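# The House Rules

A good rule for working with robots at home fits on an index card. I became a believer after a long afternoon with the Platside handbook, a set of good-practice notes for people who teach robots everyday chores by doing those chores themselves.
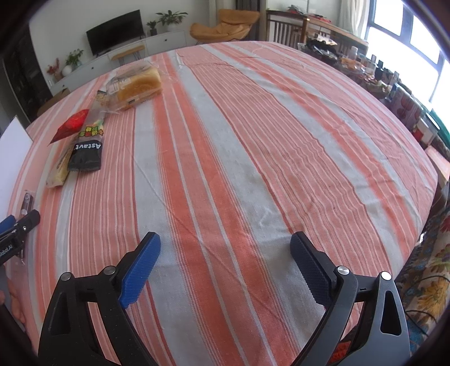

The handbook has 34 rules, and the first 7 deal with things that happen before anyone picks up a tool. Charge everything. Agree on the task out loud. Check where the cables run, then check again from where you'll be standing. It's wonderfully plain stuff, and I love it for that!

Groceries get a whole chapter. A loaf in a plastic bag is a lovely problem – soft inside, slippery outside, with a loose end that goes wherever it likes. Platside says to leave that end alone. No tucking it under, no smoothing the bag between attempts. If the only bread a robot ever learns from is tidy bread, it will struggle in a real kitchen.

The same thinking covers the cloth on the table. Wrinkles stay. Stripes and patterns are welcome. Packets may lie upside down or partly under one another, and the room behind keeps its plants and its television.

Where the handbook gets strict is people. Everyone in the home signs off before a session, mail and family photos go in a drawer, and anybody can stop the work with one word. Sessions end after 18 minutes, tired or not. Govura, which wrote much of the safety section, wanted a longer limit at first and changed its mind after trying it on its own staff.

Then there's the logbook. Cliswood, one of the earliest teams to adopt the rules, has 2,032 entries in its copy, and the failed grasps are written up as carefully as the good ones. Dropped packets, squashed crusts, a jaw that closed on tablecloth – it all goes in.

Derese is working on a shorter edition for first-timers, due in January. I hope they keep the bread chapter whole.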